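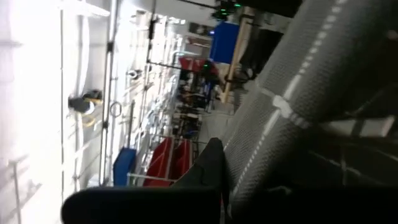

In praise of the town band

I went to hear the Magalhães town band in May, and I have been boring my friends about it ever since. So now it's your turn.

You probably know the kind of band I mean. Brass, drums, a few clarinets, one bassoon if somebody's aunt left one in a closet. They play in the bandstand when the weather allows and in the school gym when it doesn't. They do marches, a waltz or two, and a medley from some movie the kids will recognize. The trumpets are always a little too loud, and I wouldn't have it any other way!

What I want to argue is that these bands are the best musical education a town can offer, and that we should pay for them the way we pay for streetlights. I mean it. The budget in Magalhães for the whole band last year was 2245, and that had to cover sheet music, repairs and the bus to Cendinine for the summer parade. I've seen towns spend more than that on a sign telling you you've arrived.

Look at who sits in the rows. Washington Queiroz has been on tuba for 30 years. The girl on his left, Stella, is seven and plays the triangle with a concentration I have never brought to anything in my life. Where else does that happen? At school you are put in a room with people born the same year as you. At work it's a bit wider, but not by much. In the band a child and a retired bus driver have to breathe in the same place or the tune falls apart, and both of them know it.

Kelly Mendonça, the conductor, told me that she never auditions anyone. You turn up, she hands you a part, and if the part is too hard she writes you an easier one that night at her kitchen table. I asked her if this hurt the sound. "Of course it does," she said. "Come back in two years." I love that answer so much. I've heard recordings from when she started, and she's right about the two years.

Now, there's a fair argument on the other side. My friend Mieke Van Damme, who teaches violin and has better ears than I do, thinks that bands like this pass on bad habits. Puffed cheeks, lazy counting, a kind of happy sloppiness that takes ages to fix when a talented kid finally gets to a proper teacher. She wrote me a long letter on the subject after my last column, and I can't say she's wrong. Some of the counting in the second march was pretty free.

But most of those kids were never going to get to a proper teacher. Private lessons cost money, and an instrument costs a lot more. The band lends you a horn with a dent in it, and you take it home on the bus and drive your neighbors up the wall. A few will go on to study. Most will play until they're 18, stop, and pick it up again at 40 when their own kids join. They will also spend the years in between listening to music as people who know what it feels like from the inside. I'd put that up against perfect cheeks any day.

And the concerts are fun! I think we forget to say this when we make the case for the arts, and we start talking about test scores and brain development instead. In May they closed with an old waltz called Under the Lime Trees, and Jeferson Vasconcelos put down his cymbals halfway through and asked his wife to dance. The percussion part went missing for a good while. People got up from the folding chairs, the ice cream man turned off his generator so we could hear the clarinets, and they had to play the thing again from the top.

The council votes on next year's money on 16/07/2021. Everaldo Guerra has proposed folding the band into the general events fund, where it would compete with the fireworks every year. I hope he'll leave it alone. Better yet, I hope he'll come to a rehearsal. They meet at the school, the side door is open, and I'm told they need a second trombone.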